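스쿠스터(Skuster), 물병 하나를 책상에 남기는 정리 서비스 ‘린’ 3월 출시
책상 위 물건 다이어트, 물까지 끊으라고는 하지 않습니다

사무 공간 정리 전문 업체 스쿠스터가 3월부터 책상 정리 서비스 ‘럼(Lâm)’의 신청을 받는다. 제목에는 ‘린’이라고 적었다가 인쇄 직전에 바로잡을 예정이었으나, 사내에서 두 이름이 아직 다투고 있어 이번 자료까지는 함께 쓴다. 계약서에는 럼으로 표기된다.

서비스 내용은 단순하다. 담당자가 방문해 책상 위 물건을 전부 바닥의 상자로 내리고, 고객이 그날 실제로 찾은 물건만 하나씩 다시 올린다. 나머지는 서랍, 공용 선반, 폐기 상자 중 한 곳으로 간다. 3년 전 학회에서 받은 머그컵과 짝을 잃은 충전 케이블은 대체로 세 번째 상자와 인연이 깊다.

스쿠스터는 출시에 앞서 협력사 젠버그(Zenberg)의 사무실에서 책상 69개를 시범 정리했다. 책상에서 내려온 물건은 모두 2089점이었고, 그중 822점은 주인이 나타나지 않았다. 볼펜이 가장 많았으며 절반은 나오지 않았다. 스테이플러는 17개가 발견됐는데, 젠버그 총무팀은 같은 달에 스테이플러 구매 요청서를 결재한 상태였다. 해당 요청은 조용히 취소됐다.

마지막까지 책상에 남은 물건은 직원마다 달랐지만 생수병만큼은 거의 모든 자리에서 살아남았다.
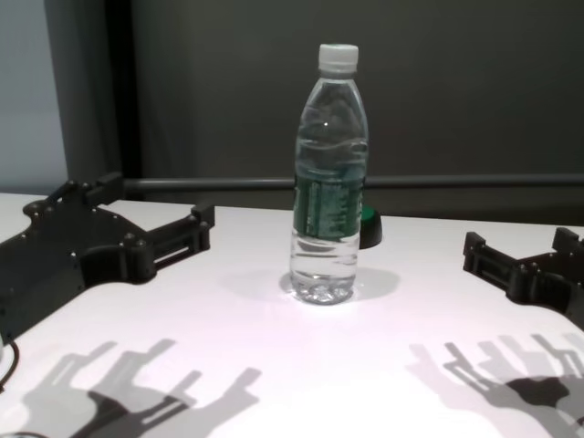 그래서 럼의 기본 배치안에는 물 자리가 따로 있다. 키보드에서 한 뼘 이상 떨어진 곳, 서류가 오가지 않는 쪽이다. 뚜껑은 닫아 둔다. 시범 기간에 이 규칙을 가장 강하게 지지한 사람들은 노트북을 한 번 이상 적셔 본 직원들이었다. 병은 한 사람에 하나로 제한한다. 지난주에 마시다 만 병은 추억이 아니라 재활용품으로 분류되며, 이 조항에는 예외가 없다.

서비스를 기획한 뜨어이 따(Tươi Tạ) 팀장은 “텅 빈 책상은 사진으로는 훌륭하지만 거기서 일하는 사람은 목이 마르다”며 “우리는 치우러 가는 것이지 수행을 시키러 가는 것이 아니다”라고 말했다. 뜨어이 따 팀장의 책상은 이번 시범 대상에 포함되지 않았다. 본인은 일정 문제였다고 설명한다.

정리 후 남는 물건을 담는 수납 상자는 신디아(Cindia)가 공급한다. 상자 옆면에는 내용물을 적는 칸이 있으며 ‘기타’라고 쓰는 것은 권장하지 않는다. ‘기타 2’는 담당자가 다시 방문하는 사유가 된다.

신청은 스쿠스터 홈페이지에서 부서 단위로 할 수 있고, 방문 시간은 오전 10시와 오후 2시 중에서 고른다. 개인 신청도 받는다. 다만 옆자리 동료의 책상을 본인 동의 없이 대신 신청하는 것은 불가능하다. 문의가 이미 여러 건 들어와 미리 밝혀 둔다.

문의: 스쿠스터 홍보 담당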